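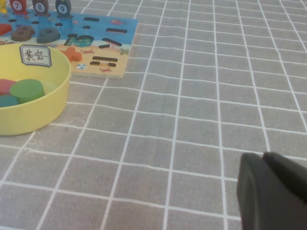 About us

Hi, I'm Brenda Acuña, and I started Disilent at my kitchen counter because I was tired of watching robot videos and asking the same thing every time: okay, but would it clean up after my kids? You know the videos I mean. The robot does a backflip, or pours a cup of coffee in a very nice studio, and then it ends. I wanted to see the boring stuff! Picking up toys. Matching lids to containers. Emptying a bin of mixed screws at the end of a shift.

So that's what we do here. We try out machines on chores, the kind people do at home and the kind people do on a shop floor, and then we write up how it went in plain words. Small shops hire us before they spend money on an arm. Families write in and ask if they should wait a few more years before hoping for a helper at home (mostly I say yes, wait).

Who we are

There are 3 of us. I do the writing and most of the arguing. Hafiz Sutanto runs the bench. He came from Petwood, where he fixed packing machines for years, and he can hear a bad bearing from the parking lot. The third is my sister-in-law, who keeps the books and doesn't want to be on a website, so that's all you get about her.

Our place is a rented unit behind Harahap, the upholstery shop. It has 2 rooms, good light in the morning and terrible heat in August. If you come by, use the side door and knock hard.

What we mean by a chore

People tend to picture the big jobs, like vacuuming or mowing, and machines have been doing okay at those for a while. A vacuum has one thing to do and a floor to do it on. What wears people out at home is the small sorting. You've got a pile of things that belong in different places, and you have to know what each one is, get hold of it, and let go of it where it belongs. Then do that again until the pile's gone, usually while somebody's asking you for a snack.

Toys are about the best test I know for this. They're small, they come in odd shapes, they roll, and they end up on top of each other. A wooden puzzle with a lot of loose parts will tell you more about a gripper in one afternoon than a whole glossy brochure will. Fish in one bowl, numbers in another, and everything else in the third. A child can learn that game pretty fast, and it's the same job as sorting fasteners, or sorting returns, or sorting the silverware drawer at my mother's house.
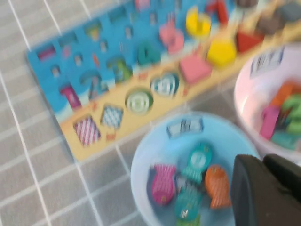
Getting hold of the thing is where most of the trouble starts, in my experience. Two fingers sounds like plenty until you try it yourself! Go ahead, put on thick mittens and pick up a flat wooden shape that's lying against the side of a bowl. You'll push it, you'll chase it, you'll tip it up on its edge and lose it. We have visitors do this, and they're always a lot kinder to the machines afterward.

Then there's the knowing. A 7 is a number whether it's lying on its face or leaning on a 4, and you and I don't even think about it. A machine has to get that from somewhere, and it has to keep getting it when the light changes or the tablecloth has a wrinkle in it.

So, can they do it yet?

Some of it, slowly, with a person close by. I know that's not the exciting answer. If your shop has the same few parts coming down the same line all day, there's a good chance a machine can help you right now, and we'd be happy to look at it with you. If you want something that walks into a kid's room on a Sunday night and makes it look like a room again, I wouldn't clear out a closet for it just yet.

Hafiz is more hopeful than I am. He thinks sorting will get good before folding does, and that folding will get good before anybody solves the fitted sheet. I think he's right about the sheet. We've got a bet going, and the loser has to do the Wastine write-up by hand. (Wastine is our record of failed tries. It's a spreadsheet with a silly name, and it has a column just for dropped things.)

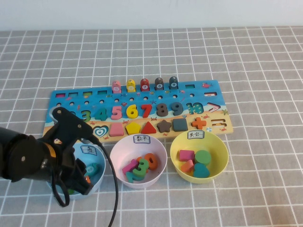

The questions I care about are the ones you'd ask a new hire. Does it put the thing in the right place? Does it notice when it didn't? Can it be left alone while you go answer the phone? How long does it take to show it a new job, and who has to do the showing? Speed comes after all of that. I'd rather have a slow helper I can trust than a fast one I have to clean up behind, and every shop owner I've talked to feels the same way once they've lived with a fast one.

Working with us

A bench visit costs $700. For that you bring us your chore in a box, real parts please, the dirty ones too, and we spend the day on it with you. You'll get a write-up that your least technical coworker can read. We don't sell machines, and we don't take a cut from people who do.

We also send out a letter when we have something worth saying. So far there have been 26 of them, and a couple of those were mostly about socks. If you'd like to be on the list, or you've got a chore you think would beat any robot alive, write to me or Hafiz through the contact page. Odd chores go to the front of the line!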